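Hulness Potting Corner: Progress Report to the Edex Small Spaces Fund
Submitted by Leonardo Mazza, 28/03/2018
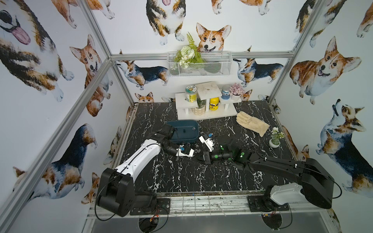

Where we are

The potting corner has a surface, walls, a shelf for its supplies and plants that are still upright. In the application I described it as "a modest place to repot houseplants under cover." It is now slightly less modest than that, mostly on account of the wallpaper.

The tabletop is black with white marble veining. I know the fund's advisor favored something plain and pale. Potting mix shows up less on black, and every crumb of perlite shows up more, so call it a draw.

The walls

The grant agreement says the three walls should be "finished in a cheerful, washable covering." Carbone sent three samples. One was a sage stripe, one was a pattern of lemons and one was corgis. The vote was held in the hallway and I am told it was fair. There are fourteen corgis on the walls now, in brown, white and black, and they have had more comments than any plant we own. The sage stripe is in the storeroom if a future funder feels strongly.

The display stand

The white tiered stand went in at the back of the table. It was bought for plants and has been annexed by supplies. At present it holds two jars and a yellow bottle, with the bottle in the middle below the raised shelf. The small succulent has kept its place on the lower left step, and the pink-flowered plant stays over by the jar with the blue label. I would like to move the supplies out by July and give the stand back to its intended tenants. I said the same in the last report.

The basket

A white wire mesh basket hangs from the upper rail at the back. The fern in it is artificial, white flowers and all. The budget line reads "hanging greenery, low maintenance," and I submit that we have met it in full. It leans well over the left side of the basket, which gives the right side a neglected look. Turning it around was tried. It looked worse.

Gloves, trays and other small items

A beige work glove lives to the right of the stand. The order was for pairs, and I have written to Osum about that.

The dark teal tray with the rounded corners is a trial piece. It has one small round hole, and opinion is split on whether that counts as drainage. If we keep it, it will need something under it, and the something is not in the budget.

The white-flowered plant near the right wall was a donation. It came in its round white pot, so there was nothing to buy and nothing to argue over.

Money

The award was 2000. We have 243 left. The tabletop came in 81 over the estimate, which I take responsibility for, having measured it myself. The wall covering came in under, and the difference went toward the stand. Receipts are attached in the order they were found.

Still to do

Decide on the tray.
Find a cupboard or crate for the jars and the bottle.
Hear back from Osum about the gloves.
Put up the plaque with the Edex name on it. It has arrived, it is spelled correctly, and so far every suggested position covers a corgi.

Request

We ask to carry the remaining 243 over to the next period, to be spent on a supply cupboard and real potting mix in sensible quantities. No further wall covering is planned. The next report will come in July, with a second set of receipts.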